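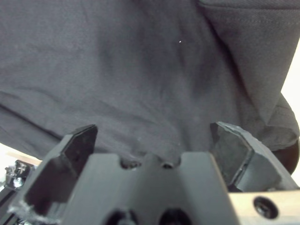

Notebook, Tremthorpe returns room, December

Started at 7.40 with the heating off again. Panel is what we're all calling the folding station now, after the label on its switch box, and I've given up trying to get people to say "station two".

Today was meant to be dark knitwear all morning. Dark stuff is still where Panel has most of its trouble. Give it a white T-shirt and it finds the hem and gets on with it, but charcoal and black seem to turn into one big shadow as far as it's concerned, and it'll happily pinch a fold in the middle of the back and call that a hem. Rin Aoki thinks it's mostly the lighting and wants a lamp down low at the side so the creases throw a bit of shadow. I think it's half lighting and half us, the way we drop things on the table. We'll try the lamp first (hers is the cheaper idea!).

Lint. I know I go on about it, but I'm writing it down again so it's here when somebody asks. Fluff gets onto the fingers and stays there, and then you find it on the next dark thing and that has to go back for a roller. Fingers to be wiped at every tea break from now on, with the dry cloth and not the blue spray, which leaves a smear. Check down inside the hollow bit of the finger as well, and give the pads a look while you're there. If a pad's chipped, tell me or Rin before you swap it, please, we're keeping a note of how long they last.

Now the people side, which the Trilton lot asked us to keep track of and which I keep forgetting to do.

Before Panel, two of us folded and one bagged, and we swapped round when our wrists got sore. Now one person lays out, Panel folds, and the other two do inspection and bagging. I thought laying out would be the easy job and it really isn't. You're stood there at the machine's pace, you can't get ahead and have a breather, and you can't chat properly either as you've always got half an eye on the fingers. We tried full mornings of it and everybody hated it, me included, so it's an hour each now and then swap. Much better mood by dinner time.

The bit I do like is inspection. We used to find pulled threads and dodgy seams while folding, almost without looking, just with our hands. That's gone for anything Panel folds, and for the first couple of weeks we were letting through jumpers with holes at the cuff. So there's a proper check beforehand now, sleeves and seams, hands on the cloth, and it's become a job in its own right. I'd like that written into the rota with its own name so it doesn't get squeezed the next time we're busy. Rin agrees. Trilton haven't answered.

My wrists are a lot better, I should say that as well. My feet are worse. Can we please order a second standing mat.

Numbers for the sheet: 638 garments through, 14 stops, 3 of those where I had to hit pause and pull the cloth out by hand. All 3 were thick knits with the hem doubled over on itself. For those I've started flattening the hem with my palm before I step back, and it seems to help, but I only thought of it after the last tea break so don't take my word for it yet.

The Requena crates came late and are still stacked by the door. Mostly sweatshirts by the look of the paperwork, so more dark cloth for us, hooray.

To do: lamp (Rin), mat, new dry cloths, ask Trilton about the rota again, find out who's had the good lint roller.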